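How to sort out your repeat prescriptions online (and stop running out)

I ran out of my blood pressure tablets twice last year, both times at bedtime, and both times it was entirely my own fault. So I finally sat down and set up online ordering properly, and I've written out what I did in case you've been putting it off too!

First, have your paperwork handy. You'll want the tear-off slip from your last prescription, some photo ID and your mobile. My surgery uses a service called Zeker, yours may well use another, but the steps are much the same wherever you are.

Go to your surgery's website and look for the repeat prescriptions link (ours is hidden right at the bottom, under the opening hours). Choose "new patient account", type in your details exactly as the surgery has them, and wait for the code to come by text. I'd put my middle name in and the surgery hadn't, so I got bounced back to the start. Try it without if you get stuck.

Next, pick your pharmacy. I chose Gresell because it's on my way home and stays open till seven in the evening, but you can have things posted if you'd prefer. If you change your mind later, do it before you order, as a prescription that's already been sent may have to be released by the first pharmacy.

Now you should see your medicines in a list. Tick only the ones you need. I used to tick the lot out of habit and ended up with a drawer full of hay fever spray in November. Check the strength against the box you've got at home, and if something looks different, ring the surgery before you send it.
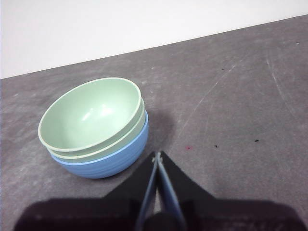

Hutsuliak left a comment under my first version of this page to say that I'd missed out the review date, and that an order can be turned down if yours has passed. Quite right, and I've added it now: look for "review due" beside each medicine, and book the review first if it's coming up.

When do you order? I do mine when I've got 14 tablets left. That gives the surgery time to approve it and the pharmacy time to get it in, with a bit spare for bank holidays. Put a reminder in your phone, or write it on the calendar, whichever you'll look at.

Once it's sent, leave it alone until you get the "ready to collect" message. "Approved" only means the surgery has done its bit (yes, I did walk to the pharmacy on the strength of "approved", in the rain).

One last thing. If you've run out completely, don't sit waiting on an online order. Ring your pharmacist or 111 and ask about an emergency supply.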